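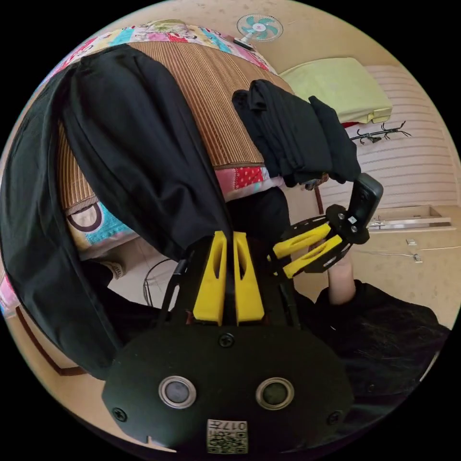 About Feninham Swallowing and Airway Clinic

Welcome, and thank you for wanting to know a bit more about us before you ring. Most people who find this page have been handed a referral with a long word on it (dysphagia, usually, or chronic refractory cough) and would like to know who they'll be sitting across from. We think that's very sensible.

We're a small speech pathology practice looking after adults who have trouble with swallowing, coughing or breathing at the level of the throat. Our patients come to us after a stroke, during and after radiotherapy to the head and neck, with Parkinson's disease, or with a cough that has hung about for years and been through every inhaler in the cupboard. We don't see children, but we're always happy to give you the names of paediatric colleagues who do.

How we started

The clinic was opened by Ekow Quansah, who had spent a good long stretch on hospital wards before that and had grown tired of discharging people on thickened fluids with a photocopied handout and an appointment 22 weeks away. He rented two rooms above the chemist in Feninham, bought a second-hand endoscopy stack and a kettle, and began taking referrals from the GPs down the road. The rooms upstairs were charming but the stairs were a nuisance for anybody with a walker, so we moved to the ground floor of the Aryee Building, where we now have four consulting rooms, a proper kitchen for mealtime assessments and a waiting area with chairs you can get out of again.

There are five of us in the clinical team these days, plus Ekow's sister-in-law on the front desk, and between us we had 3,317 appointments last financial year. Quite a few of those were at people's own kitchen tables, as we do home visits within 40 kilometres of the clinic.

What we do

A first visit takes a bit over an hour. We'll ask you a great many questions, have a look at how your mouth, tongue and throat are moving, and very likely watch you eat and drink something. Please bring a food that gives you trouble, even if it's only toast! If we need a closer look we can pass a fine flexible scope through the nose while you swallow, which we do here with one of our visiting ENT surgeons. For a barium study we'll write to the radiology department at the hospital and go along with you.

Therapy depends on what we find. It might be swallowing exercises, breathing retraining, cough suppression work, changes to how your meals are prepared, or some mixture of the lot. We like to keep diet changes as light as we safely can, and we'll talk them over with your dietitian and whoever does the cooking.

Teaching and research

We take students on placement from March each year, and one may ask to sit in on your appointment. You're very welcome to say no. We also keep outcome scores for every patient who agrees to it, using the Skodier mealtime scale at the first visit, at six weeks and at discharge, and we meet monthly to go through them together over lunch.

Fees and referrals

You don't need a referral to see us, though your GP may be able to arrange a care plan that brings the cost down. We can claim on the spot for most health funds, and members of the Dirkurance extras plan should bring their card. The desk is staffed from 8.30 am until 4.30 pm, and messages left after that are returned the next working day.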